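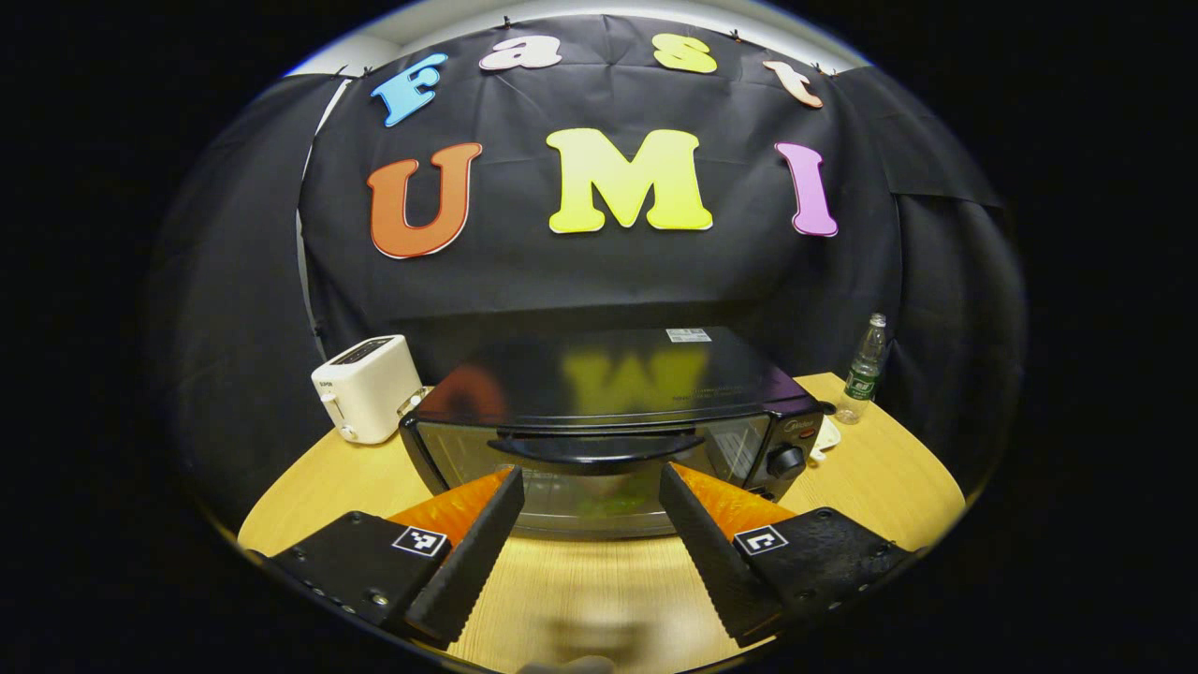

Okay, settling in with a cup of tea to write the thread I've been promising about lettering, and why the plain hand-cut kind still gets me every time. I've been making signs for school fairs and bake sales and one very damp flower show for 7 years now, and I have opinions! The first one is that letters need something dark and quiet behind them. Look at the pale pink "a" up there, which would vanish on a cream wall and is perfectly easy to read on black cloth. Same goes for the yellow "s" next to it.

Second opinion, and I'll try to keep it short (I won't). Draw your word on scrap paper at full size before you cut a single thing. I learned this in Hillgate, where I made a welcome banner for the library and got as far as WELCOM before I ran out of wall. Saranya Rodrigues was on the ladder at the time and she was very kind about it, and we ended up tucking the last E underneath with a little arrow, and people asked all summer if it was on purpose.

Spacing! Put your ruler down for this bit. If you measure the same gap between every letter, an A next to a V will look like they've had a falling out, and two I's will look like they're sharing a coat. Go by eye, stand across the room, squint, nudge, squint again. My old teacher Evaristo Salinas used to turn the whole word upside down so he'd stop reading it and just see the shapes and the holes between them. I still do that and I still get funny looks.

Ashwin asked me last week which alphabet to start with, and I'd say a chunky one with serifs, the fatter the better. Thin strokes curl and tear and show every wobble of the scissors. A big fat slab of a letter forgives you. Cut the insides of your B's and R's and O's first, while you've still got plenty of material to hold on to, and then go round the outside.

Color, since I know somebody will ask. I like soft colors with a thin pale edge, cut a second copy a touch larger in white and glue the first on top. It takes twice as long and I do grumble, but you can read it from the far end of a church hall. For the Mundusdale plant sale in May I did 48 letters that way in two evenings and my thumb has only just forgiven me.

Oh, and save them! I keep mine in flat envelopes sorted by letter, and the E envelope is always the one that's empty. If you make one spare of anything, make it an E. Then an S for all the plurals.

Next up is a birthday arch for Niall Kinnear, who is turning 50 and has asked for "nothing fussy," so naturally I've already bought the orange. I'll post the layout when I've finished squinting at it. If you've got a banner on the go, put it in the replies, I'd love to see it, wonky ones especially.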